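From: Chiamaka Omoregie
To: Bralby Masters Swimming list
Date: Dec 4, 2021
Subject: Re: [bralby-masters] Relay entries and the new timing pads

On the relay question first. I have the entry list in front of me and we can put out two mixed 4x50 medley teams, but only if one of the Shearer swimmers agrees to take backstroke. The rules let them swim for us as long as their second claim form is in before entries close. I have sent the form to their secretary and will chase it.

> Can someone confirm whether the pads from Cellia will
> work with our old start box? Last June we lost the
> times for lane 4 in two heats and had to use the hand
> watches. Also, what is the limit on entries this year?
> I thought it was 300 but the form says something else.

The limit is 300 individual swims, and relays are not counted in that. The form on the website is the old one. Please use the one Pateo sent out, which has the right age bands as well.

The pads will work with the start box, but they need the longer lead for lanes 5 and 6. We have one and need another. I have also asked the pool to let us in 20 minutes early so that every lane can be tested before warm-up. If a pad fails in a heat we go to the watches, two per lane, and the referee decides. 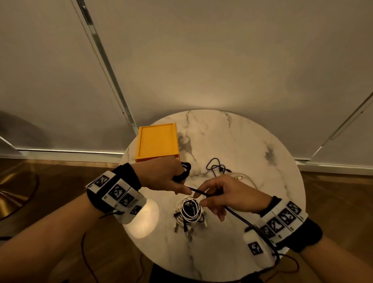 Cables on the marble table

Entries so far stand at 91 swims from 46 swimmers. The 400 free is filling up and will probably be swum two to a lane, slowest heats first. If you don't want to share, please enter the 200 instead.

I still need two people for the turn end in the second session. Reply to me off list, please.

Chiamaka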